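About Pluvo

Pluvo tests the claims printed on household goods. We started because Ginevra Parisi bought a kettle that promised to boil in half the time, and she couldn't find anyone who would tell her half of what. The shop didn't know. The maker sent her a brochure. She still has the brochure.

That was in Pristutcombe, above a shoe repairer, with two desks and a borrowed set of scales. We're still in Pristutcombe, though we have the ground floor now and our own scales.

What we do

People send us the line on the box and we try to find out if it holds up. "Saves energy." "Family sized." "Lasts up to twice as long." We have a particular grudge against "up to", which covers everything from twice as long down to no longer at all.

So far we've looked into 1374 claims. Of those, 621 were worded so loosely that we couldn't work out what would count as a fair test, and we've published every one of those as well, with the wording in full. Some companies would have preferred we left them out. We can see why.

We don't give stars, badges or awards. A badge is something a company pays to print, and once money is coming in from badges it gets hard to stop handing them out. If you see a Pluvo seal of approval on a product, please write to us, as we don't have one.

How we're paid

Readers pay for most of it. We have nearly 500 members on a yearly plan and the rest buy single reports. We don't take advertising from anyone whose goods we might test, and that rules out more advertisers than you'd think. We buy everything at the counter at full price, and when we've finished with it we sell it at the June clearance.

You should be doubtful of us too. Any outfit that says it's independent has a reason for saying so. Our accounts are at the front desk and you're welcome to read them between 10 am and 3 pm.
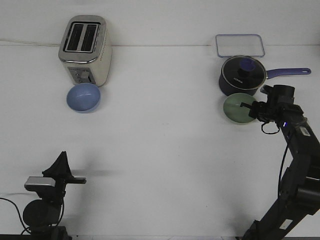 Who we are

Ginevra runs the office and edits the reports. She takes out the word "quality" wherever she finds it. Horácio Henriques came to us from Skerarska, where he spent years writing instruction booklets, and he handles the testing. He'll tell you he has read more warranties than is good for a person. Between them they decide what gets looked at next, and they don't always agree – the argument over thread counts is now in its second year.

Our longest report is the one on Menon storage tubs. It compares 1528 separate measurements and reaches a fairly dull result, namely that the tubs hold what the label says. We printed it anyway. A good many members wrote in to say they were let down.

What we can't do

We can't get your money back, and we don't give legal advice. We don't test medicines, car seats or anything meant for babies. Those need a proper certified lab and we aren't one.

To send us a claim, copy out the exact wording from the box and post it or drop it in. Please don't tidy up the grammar.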